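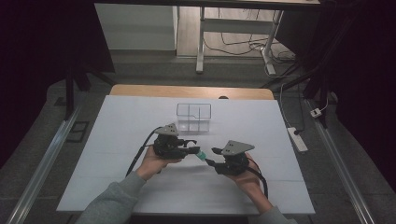 Tumar Allergy Desensitisation Project: progress report to the Villum program office
19 January 2026
By Golnar Rashti, project lead

This report covers the period since the October submission. It deals with enrolment, the dosing schedule, adverse reactions and supply. Spending is reported separately.

Enrolment. The project offers oral desensitisation to adults with a confirmed peanut allergy. Referrals reached 542 by the end of the period. Of these, 298 met the entry criteria and have begun the build-up phase. The most common ground for exclusion was poorly controlled asthma, followed by a negative food challenge at screening. People who pass the challenge are sent back to their family doctor with a letter stating that they can eat peanut.

Dosing. The first dose is given at the centre under observation. Daily doses are then taken at home with a meal, and each increase is made at the centre. We have lengthened the interval between increases for participants who report stomach pain on two or more days in a row. This slows the build-up phase but has kept several people in the study who had asked to leave it.
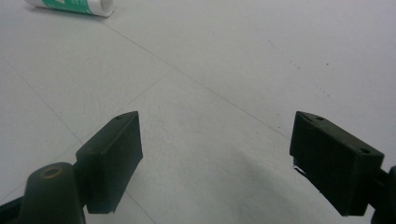 Participants are told to skip the dose during a fever and to avoid exercise for two hours after it. The diary entries show that the exercise rule is the one most often broken. Simin Shokri has rewritten the home instructions in plainer language, and the new sheet has been in use at both sites since October.

Adverse reactions. Most reactions were mild: itching of the mouth, hives, or short-lived abdominal pain. Adrenaline was used on 18 occasions, mostly at home. All of these participants were assessed in hospital and discharged. Bahman Azimi has reviewed each case. In about 40 per cent of them the dose had been taken on an empty stomach or during a cold.

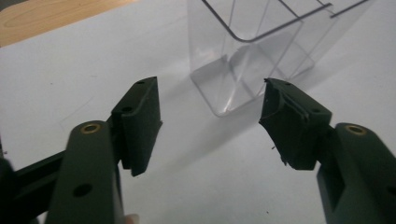

Supply and records. The measured-dose sachets from Tavares arrived late twice, and increases at the second site were put off as a result. We now hold a larger reserve. Diary data are entered in Datari, where a fault in the date field caused some evening doses to be logged against the next day. The affected entries have been corrected by hand and checked against the paper diaries.

Next period. We will start the first maintenance group and repeat skin tests and blood antibody levels for everyone in it. We ask the program office to confirm that unspent travel funds may be moved to nursing hours.

Comments (3)

Arash Ghorbani: Is the reaction count per participant or per event? The section can be read either way.

Golnar Rashti: Per event. Two participants had more than one.

Aslı Akyol: My brother is in the build-up phase at the second site. Will the people whose increases were put off still get the full maintenance period?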